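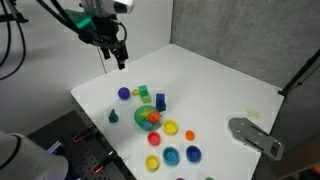
3.2 Equipment and budget

The budget for the tabletop station was fixed before any hardware was chosen. Each site could spend 3,000 on items other than the arm, which was already owned. We asked Benberg and Jutov for quotes on the gripper, the camera bracket and the mounting plates. Jutov was cheaper per part but quoted 24 weeks for delivery, so the order went to Benberg. Clamps and cables came from Hindel. The full parts list has 19 lines and is given in Appendix B.

Toys were paid for from the consumables line. Cups, blocks and a bowl cost little and can be replaced from any toy store, so we did not budget for spares. Gripper fingers wear out and were bought in sets of 2.

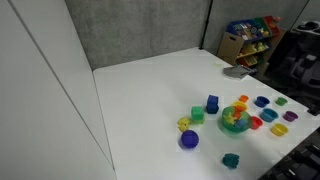
Figure 4. Stacking cups, blocks and a green bowl on the white tabletop, with a toy organizer behind the table.

Should a lab buy a service contract in the first year?

We did not, and the Engström warranty on the arm covered the same faults for that period. A contract should be priced again before the warranty ends.

Floor space was not charged to the project. Labs that pay for space should add it to the yearly cost, along with time for setup and calibration.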